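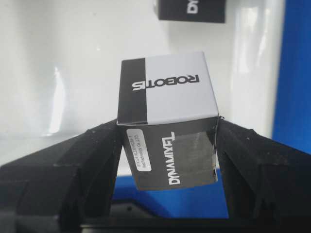

Grasp check says "held" when the box has slipped

tmoana_t
Posting this under control but it may belong in perception. Two-finger gripper, wrist camera, picking small cardboard boxes (the ROBOTIS / DYNAMIXEL ones). The check after closing is simple: if the finger gap stops wider than 4 mm, call it held. Out of 200 runs the check passed 198. Going through the wrist video by hand, a fair number of those passes have the box sitting tilted between the fingers, and some of them get dropped at the place step. The planner assumes the box is square to the gripper. How are other people doing this?

orest_tym
Your check only tells you something is between the fingers. It says nothing about pose. Log the gap at close and again after the lift. If it changes by more than your encoder noise, the box moved.

tmoana_t
Tried that. The gap barely changes when it tilts, cardboard gives a bit. Motor current is no better.

Nabil_H
Use the wrist camera. Once the box is in the gripper it is always in the same part of the image, so you can fit the edges of the top face and read the angle off that. I crop to the area between the fingertips, run a line fit, and pass the angle to the planner as an offset on the tool frame. It runs in the same node as the grasp check in Jodura.

orest_tym
Line fits on shiny packaging are a pain. If there is clear tape on the box you will get lines from the glare. White background behind a white panel won't help either.

Nabil_H
Agreed on the glare, but the border between the white panel and the dark face is strong. I would fit that one first and ignore everything else.

alby.rewi
Could you match on the printing? The words are large and always in the same place on the carton. Feature matching against one flat picture of each face would give you the full pose, and upside down doesn't matter to it.

Nabil_H
Works until the supplier changes the artwork. I'd still go with edges.

alby.rewi
Then you take a new reference picture. Five minutes. I've had edge code lock on to the gripper finger more than once, and that took me a week to find.

orest_tym
Mask the fingers. You know where they are from the joint reading.

One more thing for the OP – if there is another box of the same kind in view behind the one you are holding, matching on the printing can pick up the wrong one. Limit it to the crop.

tmoana_t
That does happen here, there is often a second one in view. I'll start with the crop and finger mask, then try both methods on the recorded runs. What angle do you all reject at?

Nabil_H
I don't reject until about 15 degrees. Below that the planner corrects for it at place.

orest_tym
Much tighter for me, but my slots are narrow. Depends what you are placing into.

tmoana_t
Open tray, so there is some room. I'll put the angle in the log next to the gap and post the plots when the replay is done.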